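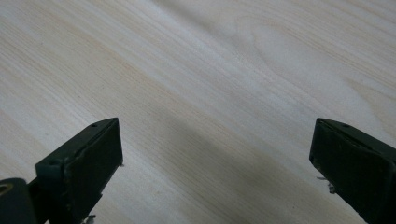
Chapter 4
Work Surfaces and Soft Goods

4.1 Scope of the chapter

The previous chapter dealt with storage furniture. This one deals with the surface on which goods are sorted, folded, hung and packed before they are stored. A table is often chosen last and for the wrong reasons, usually its price or its color. For work with textiles, the relevant properties are the smoothness of the top, the shape of its edges, its resistance to movement and the contrast between the top and the material placed on it.

After completing the chapter, the reader should be able to prepare a table for handling light fabrics, select a suitable stand or rack, and explain why open netting behaves differently from closely woven cloth.

Key terms: cathedral grain, straight grain, snag, drape, bunching, footprint.

4.2 Mesh on a wire rack

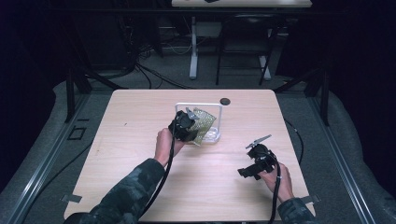 Mesh is among the harder fabrics to place neatly. Its openings catch on corners and wire ends, and a crumpled piece does not open under its own weight as a heavier cloth does. The worker must therefore spread it before hanging it, or correct it on the rack. Olive-green mesh bunched against the lower front edge of a white wire rack is a typical intermediate state: part of the piece hangs over the wire, and the remainder has yet to be spread. Levchenko's term for this is a "half drape," and it is used in the exercises.

A rack for this purpose should have a flat base. Retamal recommends testing an empty rack by pressing lightly on the top wire; if the base lifts, the rack is too narrow for the load. The Rana workshop, where the exercises in this chapter were developed, limits each rack to 300 grams of fabric.

4.3 Grain and surface finish

Straight grain appears as long, fine lines. Cathedral grain appears as nested arches, and both figures may occur in the same board. 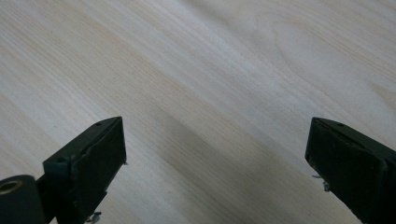 Neither figure affects the work as long as the surface is smooth. Raised grain does — it pulls threads and leaves fibers behind. Check the top with a flat hand along the grain and then across it. Rough areas are sanded before any fabric is laid down.

Exercise 4.1. Hang one piece of mesh on a rack 10 times, starting each trial with the fabric crumpled. Record the number of half drapes.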